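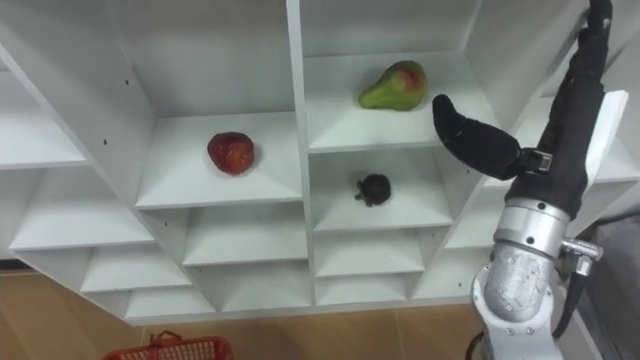

Head camera view, right arm at the shelving unit, apple, pear and dark round fruit in separate compartments.

Planner assigns objects to the wrong shelf level when the head camera looks up at the unit

Posted by Aniela Sadowski, 15 Feb 2026
Category: Perception and planning

Our laboratory is preparing a shelf picking routine in which the arm is to retrieve named fruit from a white cubby unit. The software consists of a detector, a shelf model that converts each detection into a compartment address (column and level), and the Fliltau motion planner, version 13. The detector performs satisfactorily. The difficulty lies in the compartment address.

In the view attached to this post, the pear is in a compartment to the right of the central divider, and the dark fruit is in the compartment directly below it. The apple is left of the divider, one level lower than the pear. The shelf model gives the correct address for the apple. It places the dark fruit, which is well back from the front edge, on the same level as the pear. The planner then proposes a grasp path that passes through the shelf board, and the collision checker rejects it with code 111.

The depth image is sparse on the white boards. The shelf model therefore fits the compartment grid from board edges in the color image and assigns each detection by the center of its bounding box. The head camera was calibrated in January and the calibration has not been changed. Increasing the planning time from 800 ms to several seconds has had no effect.

I would be grateful for advice on two points. Is there a recommended method for assigning objects to compartments when the camera is below the level of the upper shelves? Should the arm be removed from the image before the grid is fitted?

Khôi Âu
Posted in reply

The additional planning time will not help. Code 111 is issued when the goal pose itself is in collision, and the search does not begin in that case. The address must be corrected first.

The assignment step you describe is a two-dimensional test. It asks which cell of the fitted grid contains the center of the box. The grid is fitted to the front edges of the boards, whereas the object may stand anywhere between the front edge and the back panel. With the camera below a shelf, an object at the back of that shelf does not project to the same place as an object at the front, and the error grows with depth. Your pear is close to the front edge, so it is affected very little.

We recommend the following procedure, which has been in use on the Bevine shelf cell for some time.

First, represent each compartment as a closed volume in the shelf coordinate system, using the measured dimensions of the unit. Do not derive the dimensions from the image. The image should be used only to estimate the pose of the unit as a whole.

Second, cast a ray from the camera through the center of the detection and record every compartment volume it enters. Boards and dividers should be treated as opaque. A compartment that can be reached only by passing through a board is removed from the list.

Third, where more than one compartment remains, use whatever depth readings fall on the fruit itself. The white boards return little, but a textured object usually returns enough for a median value. If there are fewer than 44 valid depth pixels inside the mask, the software should request a second view and should not issue an address.

The angled back panels also deserve attention. Their seams are diagonal in the image, and a line detector can accept them as shelf edges. Please restrict the pose fit to the front edges of the boards and the vertical divider.

As to your second question, yes. The arm should be masked before the fit. The black sleeve covers part of the right side panel in your view, and their outlines are strong straight edges. Render the arm from the joint states, enlarge the rendered outline slightly, and discard all edges inside it. The same mask should be applied to the depth image, as points on the gripper finger may otherwise be entered in the obstacle map as part of the shelf.

Khang Vũ
Posted in reply

Please try a new calibration. We had something similar at Dromside and it went away after the camera was recalibrated.

Ngọc Ngô
Posted in reply

I would support the procedure given by Khôi Âu, with one addition. The Tkachenko shelf plugin stores its compartment volumes with level zero at the top of the unit, while many in-house models count from the floor. If you adopt the plugin, confirm the level order before any motion is enabled. Setting the parameter level_origin to "floor" reverses it.

Recalibration alone is unlikely to resolve the matter, given that the apple is addressed correctly in the same image. A short check of the extrinsic values would still be reasonable if none has been made after January.

Aniela Sadowski
Comment on the reply by Khôi Âu

Thank you. The arm mask has been added and the fitted grid is now stable between images. The ray test is still to be implemented. Would you apply the limit on valid depth pixels to a single image, or to several images combined?

Khôi Âu
Comment

To a single image, provided the arm is stationary.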